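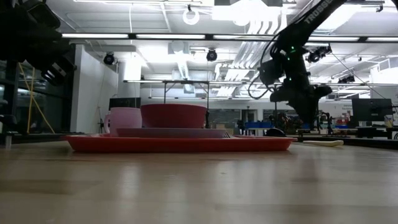
Families at the Prirkside site told us in October that the late sitting was the part they would least like to lose, and one parent wrote on the comment sheet that it was the only evening of the week when her kids ate with other people. We have kept the late sitting at Prirkside and plan to keep it through the spring.

Pludov Community Suppers
Progress report to the Kovačević Fund
December 4, 2024

Meals served

We served 2,918 meals in this reporting period, against 2,237 in the one before. The target in the grant agreement was 2,000 per period. Most of the increase came from Prirkside, where the school bus now stops outside the hall. Nisberg was flat. Attendance there drops when the weather is bad, and the parking lot floods.

All meals were hot and served at the table. We tried takeout boxes for three weeks at Nisberg and stopped. People took the boxes and left, and the hall was half empty by six.

Dishes and equipment

The grant paid for a second set of plates, bowls, mugs and trays for Nisberg, so we no longer drive crates between the two sites on the same day. Breakage has been low. Forks go missing faster than anything else and we have reordered once. The dishwasher at Prirkside needed a new pump in October. The repair came out of the maintenance line, which is now nearly used up.

Food supply

Two of our regular suppliers raised prices on rice and cooking oil. We moved to a larger bag size for rice and changed the menu on alternate weeks — more soup, less fried food. The soup weeks have drawn no complaints apart from a few remarks about the bread, and we have since changed bakers.

The walk-in cooler at Nisberg is holding temperature but the door seal is worn. A quote for a new seal is attached with the budget sheet.

Staffing

Both site cooks are in place. The driver position was open for 5 weeks and the cooks covered pickups during that time, with overtime. This is the reason the wages line is over budget. The post is filled and we do not expect further overtime in the next period.

Food safety training is up to date for all paid staff. New helpers at Nisberg still need the short course, and we have asked the county for a date in the new year.

Changes we are asking for

We would like to move the unspent part of the printing line into maintenance. Flyers have cost less than planned — most people hear about the suppers from the school or from a neighbor.

We would also like to push back the survey at Nisberg until after the winter. Attendance is too uneven at this time of year for the answers to mean much.

The budget sheet and attendance sheets for both sites are attached. The next report will cover the spring menu and the results of the Nisberg parking lot repair, if the town has started work by then.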